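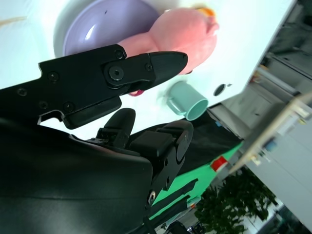 WORK & INDUSTRY

The sorting table at Hamel

At a returns warehouse in Ciltitz, robot arms are learning to pick up the things people send back. The staff are learning new jobs too.

August 9, 2022

The building on the canal side of Ciltitz has had a date over its door since 1867, when it opened as a thread mill. Hamel took it over to handle returns for mail-order shops. Boxes come in at one end, get opened, and the contents are checked, cleaned if needed and put back on a shelf or sent for scrap. On a busy day in July the site took in some 900 parcels.

Most of that work is still done by hand. Goods going out of a warehouse are packed in neat cartons with a printed code. Goods coming back are whatever the customer stuffed in the bag: a mug, a bowl, a child's plush toy, often in the same parcel. A machine built to lift cartons is no use for that.

For the past year Hamel has been working with Fluder, a small automation firm, on a station it calls Tulent. Black grippers mounted on arms work over a white table, and household goods are set out for them to practice on. A mug lying on its side is a different problem from a mug standing up. A soft toy gives way when it is squeezed, and a bowl has a rim that can be pinched but also tipped.

The people who set up those problems used to work on the opening line. There are 5 of them on the Tulent team, all of whom applied from inside the company. Their shift now consists of laying out items, running the arms, noting what went wrong and laying the items out again. They are paid one grade higher than before, which was a condition the works council set before it agreed to the trial.

Opinions on the new job are mixed. One woman on the team, who spent years opening parcels, said her shoulders no longer hurt at night. She also said the day is longer than it used to be, even though the hours are the same. On the line there was always someone to talk to. At the table she watches two fingers close on a toy and writes down the result.

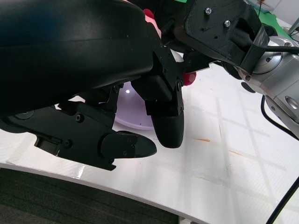 What happens to the line

About 100 people work at the site, and the question most of them ask is how many will be needed once the station goes live. Hamel has promised no layoffs from the trial. It has not promised to replace people who leave, and turnover in returns work is high. Several workers said they expect the line to get shorter that way – slowly, and without an announcement.

Managers say the aim is to hand over the lifting and placing and leave the judgment to staff. Deciding whether a sweater has been worn, or whether a chipped plate can be sold at a discount, is still a person's call. That work is slower and takes more attention, and some employees would prefer not to do it for eight hours. The works council wants regular rotation between checking and packing written into the next agreement.

Training is the other open point. The Tulent team learned mostly from Fluder's engineers, who were on site every week in the spring and now come once a month. The council has asked for a proper course with a certificate that would count with another employer. Hamel says it is looking at the cost.

For now the station runs on the day shift only, and parcels that come in after six go to the old benches by the loading doors.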